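Plellgate Workshop Users' Group
Minutes of the January meeting

Held in the ground floor meeting room, start 6:30 p.m. The chair opened the meeting and apologies were noted. The minutes of the last meeting were accepted with one correction: the key deposit is 40 dollars, not 30.

1. Matters arising

The side door closer has been adjusted and the door now shuts without a push. The landlord has not yet replied on the parking lot lights. The secretary will write again.

The unclaimed property shelf was cleared in December as agreed. Items not collected went to the Ghanem thrift store, apart from two extension cords with damaged plugs, which were thrown out.

2. Small parts and connectors

The parts list was gone through. The last count gave 1244 connectors and plugs of all kinds, in the drawers and in the shoe boxes under the long bench. The meeting agreed that this is more than the group needs but that sorting comes before any giving away.

It was agreed that:

Plugs and sockets that belong together are stored as pairs, in one bag.
Anything with bent pins goes in the red bin.
Black and gold connectors get their own drawer, second from the top. They have been ending up in three places.
Loose clips and tabs are picked up at the end of a session and put in the clip jar. They get into the vacuum otherwise.

One member asked whether the drawers should be labeled by size or by use. After some discussion it was left as by use, with the size written in pencil underneath. New labels will be bought from Vistari, same type as before.

3. Wallpaper and lining of enclosures

The sample rolls were passed around. The gray paper with navy damask bands was the one most people liked, and the group has 86 feet of it left. The plain cream was thought to show marks too easily. There was a short discussion on whether the bands should line up at the corners. Two members felt strongly that they should. The others did not mind, and it was left to whoever is doing the hanging.

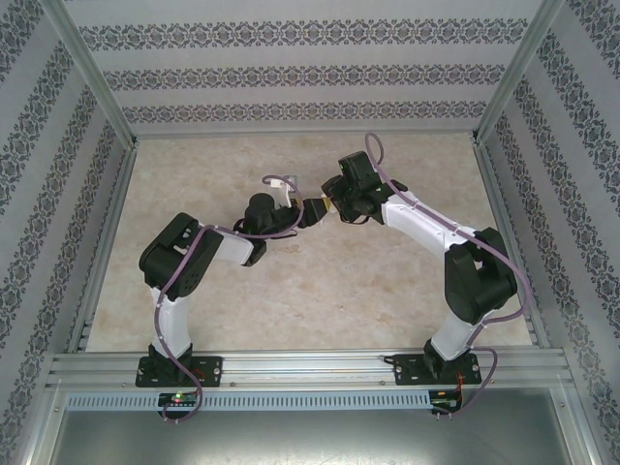
Paste was discussed next. The ready-mixed tub has dried out around the rim and should be finished first. After that the group will go back to powder. Brushes are to be washed the same evening and hung up, bristles down — the last two were left in the sink and could not be saved.

Offcuts longer than a foot are to be rolled and kept in the tall box. Shorter ones can go for drawer liners or in the trash.

4. Cables and ducts

The lavender cable was approved for general use. It is easy to follow by eye and does not get mixed up with the black and gray power leads. A second reel will be ordered from Clirport if the price is the same as last time.

Slotted duct is to be kept clear of anything except cable. Screws have been found in it. Lids go back on the shelf over the sink and should not be leaned against the wall, where they get stepped on.

A request was made for more short lengths of aluminum rail. There is a bundle behind the drill press that has not been gone through. This will be done before anything new is bought.

5. Money

The balance stands at 413 dollars after the January rent. Labels and paste powder were approved. The cable order was approved, subject to price. A new vacuum was asked for and put off until spring.

6. Cleaning turns

The list for the next three months was filled in and is on the board by the door. Floors are to be swept before they are mopped. The metal trays should be emptied and wiped at the same time. Trash goes out the evening before pickup, with the lid closed.

7. Any other business

The kettle trips the breaker when the heater is on. Until an electrician has looked at it, please use one at a time.

The large clamp borrowed before the holidays has not been returned. A note will go up on the board.

It was asked whether meetings could start at 7:00 p.m. Four were in favor and three against, so the next one will start at 7:00 p.m.

The meeting closed at 8:10 p.m.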